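Drernow Open Day: Frequently Asked Questions

Last updated Nov 11, 2021

The following information is provided for visitors attending the Drernow Open Day at the Mahuika building. Please read it before you arrive. Questions not covered on this page may be put to the Visitor Office or to any member of staff at the welcome desk.

General

What is the Open Day?
The Open Day is a public visit to the part of Drernow that works on household and building care tasks for robots. Guests may watch staff at work, speak with the people who run each station, and attend a short talk. The next Open Day takes place in February.

Who may attend?
The event is open to the general public. Children under 10 must be with an adult at all times. School groups should write to the Visitor Office before registering, as group places are handled separately.

Is there a fee?
No. Admission is free, but registration is required. The building has a limit of 606 visitors for the day, and registration closes when that number is reached.

How do I register?
Registration is by online form or by telephone, extension 1237. A confirmation is sent by e-mail. Please bring it with you, either printed or on your phone.

What if I can no longer come?
Please cancel by replying to your confirmation message. Your place will be offered to the next person on the waiting list.

The Demonstrations

What will I see?
There are 16 stations on two levels. Most show everyday work: wiping, folding, sorting, opening and closing, putting things away. The program for the day lists each station with its start times. Stations do not all run at once, and visitors with a particular interest should check the times on arrival.

Will the work be done by robots or by people?
Both. At a number of stations a staff member carries out the task by hand, using a hand-held gripper in place of one hand. Records of this work are later used to teach a robot the same task. Other stations show the Vomus arm working without a person guiding it. The program marks each station accordingly.

Why are such simple tasks shown?
Tasks that people do without thinking are often hard for a machine. Cleaning a stair rail with a cloth is a good case. The cloth changes shape each time it is picked up, the rail may slope or curve, and the pressure has to stay even along the way.
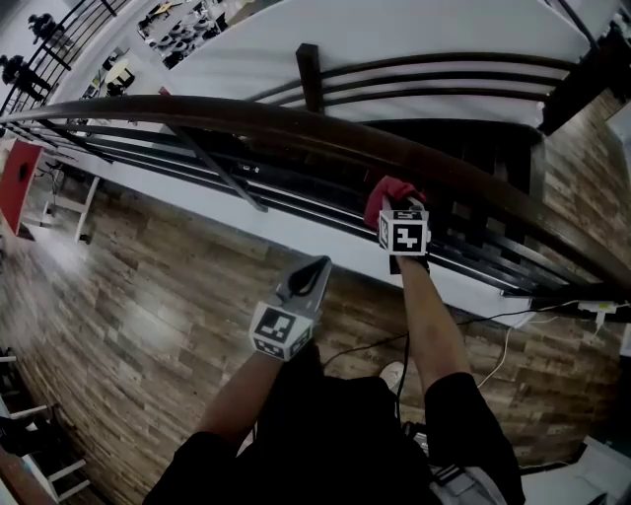 Staff repeat such a task many times, with small changes in starting point, speed and grip. Visitors sometimes remark that the work looks slow. This is intended. A steady pace gives clearer records, and staff are asked to keep to it even when guests are present.

What are the black and white square patterns on the equipment?
They are markers. They allow the position of a hand or a tool to be worked out from the recordings. Please do not touch or cover them.

May I try the gripper myself?
Yes, at the Vutitz table on the upper level. Turns are given in order of arrival and last a few minutes each. Equipment in use at the other stations is not available for handling.

May I speak to staff while they are working?
Please wait until the task is finished. Each station has a second staff member who can answer questions during the work — this person wears a green badge.

Is there a talk?
Yes. Rawiri Donnelly will speak on how tasks are chosen and recorded. The talk is given twice, once in the morning and once in the afternoon, with the same content. Seats cannot be reserved.

During Your Visit

May I take photographs?
Personal photographs are allowed in all public areas. Flash and tripods are not. Members of the press should contact Vaughan Halliday in the Visitor Office before the event.

Will I be recorded?
Cameras are in use at the stations, and visitors standing nearby may appear in the background. Notices are posted at the entrances. If you do not wish to be recorded, ask at the welcome desk for a map of the areas without cameras.

Is the building accessible?
Both levels can be reached by elevator. Wheelchairs may be borrowed at the welcome desk, and staff will help visitors who need a place to sit at a station.

What should I wear?
Flat, closed shoes are advised. Power cables are laid on the floor in some work areas, and visitors are asked to stay behind the marked lines.

Is food available?
Drinks and light meals are sold until mid-afternoon. Food and drink may not be taken to the stations.

Where can I leave a coat or bag?
There is a staffed cloakroom beside the main entrance. Large bags must be left there.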